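Ticket: deriva de sensibilidad en canal 2, sonda Basonness
Estado: cerrado (con reservas)
Prioridad: media, aunque el cliente escribió URGENTE en el asunto

Descripción inicial
La cadena de medida del canal 2 lee entre uno y dos dB por debajo del canal 1 con el mismo calibrador. El cliente, Brusallow, adjunta una captura de pantalla y la palabra "imposible".

Entrada 1, 09:40
Pedido el número de serie del preamplificador. Recibido el del micrófono. Pedido otra vez.

Entrada 2, 11:15
Serie correcta. Calibrador revisado en laboratorio en agosto, sin incidencias. Propongo intercambiar las cápsulas entre canales y repetir a 1 kHz. Si el error viaja con la cápsula, cápsula. Si se queda en el canal 2, miramos lo demás.

Entrada 3, 12:50
El error se queda en el canal 2. El cliente solicita igualmente una cápsula nueva. Denegado con cariño.

Entrada 4, 13:20
Cambio de cable. El de repuesto, un Homano de 11 metros, da la misma lectura. Alimentación del preamplificador dentro de margen. Ganancia de entrada idéntica en los dos canales, según el cliente. Anoto lo de "según el cliente" para uso posterior.

Entrada 5, 15:05
Sesión remota. En el programa Owusu, el canal 2 tiene cargada la sensibilidad de otro micrófono, el 33 en vez del 32. Corregida. La diferencia baja a 0,3 dB, que ya es una cifra con la que se puede convivir, pero no me gusta – el par está emparejado en fase y debería ir mejor.
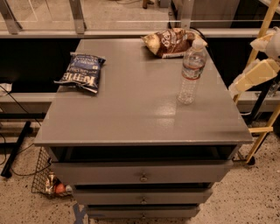 Entrada 6, 15:30
Quedan esas tres décimas. Pido desmontar el adaptador acodado del canal 2 y limpiar los contactos con alcohol isopropílico y un bastoncillo que no suelte pelusa. Recalco lo de la pelusa.

Entrada 7, 16:25
Contactos limpios, rosca apretada a mano hasta el tope. Antes le faltaba media vuelta, dice el cliente, que esta mañana había marcado "conexiones comprobadas" en el formulario. Diferencia actual: 0,05 dB. Humedad en sala, 98 % según su higrómetro, así que abro ticket aparte para el higrómetro.

Resolución
Sensibilidad mal asignada y adaptador flojo. Dos averías pequeñas sumando en la misma dirección. Pendiente: que Brusallow repita las medidas de la semana y nos mande el fichero de configuración – el fichero, no una captura.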